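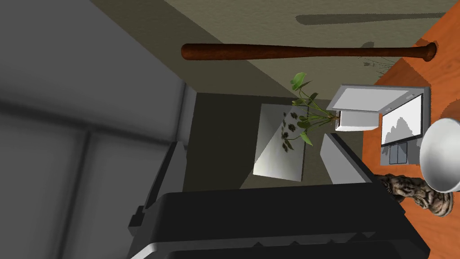
*Wrist cam view in the Clekonora sim, desk room, gripper open*

**gusel_fan** wrote:

OK, I've had the Clekonora simulator pack for the Gusel two-finger gripper since August and I am having way too much fun with it! Desk room is my favorite so far. You get a laptop, a potted plant, a stone figurine, even a baseball bat, and the shadows are lovely – look at the leaves on that white board. I paid 312 for the one-seat license and I've logged 304 grasp attempts so far, mostly on the figurine, which is a beast to hold on to.

Anyone else running it? I'd love to swap room files.

**tinbench** wrote:

Nice shadows, sure, but do they do anything for you? I tried the Lindby pack last year and it was all gray blocks, ugly as sin, and my grasp scripts carried over to the real arm fine. Paying for leaf shadows seems a bit much.

**gusel_fan** wrote:

They do if you're training from the camera! If you're feeding it object poses straight from the sim then no, save your money. I'm working from pixels only, so I want clutter and weird light.

**Els Bakker** wrote:

Agree with gusel_fan on this one. We ran both packs at work and the camera-trained policy from the plain one fell apart the minute somebody opened the blinds. Clekonora did a lot better for us. My gripe is the contact model. Thin stuff slides out between the fingers unless you bump the friction way up, and then everything else sticks like glue.

Also, is your camera mounted sideways? Mine came in that way too, with the table running up the right side.

**gusel_fan** wrote:

Yep, sideways, it's the default mount in the Gusel file. I left it alone and the training doesn't seem to care. You can rotate it under wrist > camera > roll if it bugs you.

And yes on the friction!! I set it per object now. Bit of a chore the first evening, but the settings save with the room.

**tinbench** wrote:

Per-object friction by hand, for 312? Come on. Lindby had that in a spreadsheet you could import.

**marlow_k** wrote:

Clekonora imports too, it's just buried. Objects > batch > load table. The column names have to match exactly or it skips the row and doesn't tell you. Ask me how I spent my evening.

What frame rate are you all getting? The Verbeke rooms crawl on my machine, desk room is fine.

**gusel_fan** wrote:

Oh wow, did not know about batch load, thank you! Trying it tonight.

Desk room runs smooth here with shadows on high. Haven't bought the Verbeke rooms yet, are they worth it?

**marlow_k** wrote:

The kitchen one is great, the garage one I'd skip. Turn reflections off in the kitchen and it's usable.

**Els Bakker** wrote:

I liked the garage! Lots of long awkward things to grab. But try the demo first, it has one room from each set.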